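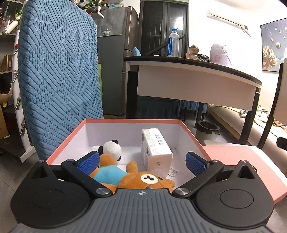 Figure 8.1 A gripper with blue textured pads, reaching into an open pink box.

Chapter 8
Reading a Local News Brief

I learned to read city news the hard way, at a weekly called the Fernine Ledger, where my job was squeezing council meetings into a few lines apiece. My first one ran 114 words. My editor circled 12 of them and said those were the story – the rest was me clearing my throat!

So that's where we'll start. In this chapter I'll take you through a week of briefs from Staturau, a midsize river city, and Cunero, the smaller town across the bridge. Both towns changed their parking rules in August, and both papers covered it, but you'd hardly know they were writing about the same thing. One led with the fine (13 dollars, up from 8). The other led with the vote, and the fine didn't show up until the last line.

I like the second version less, and I'll tell you why in Section 8.2, but plenty of my students disagree with me (loudly, sometimes). Keep your own list of what each brief leaves out as you go. We'll need it for the Hassanpour Bridge closing in Section 8.3, where the mayor's office and the road crew gave two different reopening times.

Before you read on, find a brief from your own town and underline the verb in its first sentence.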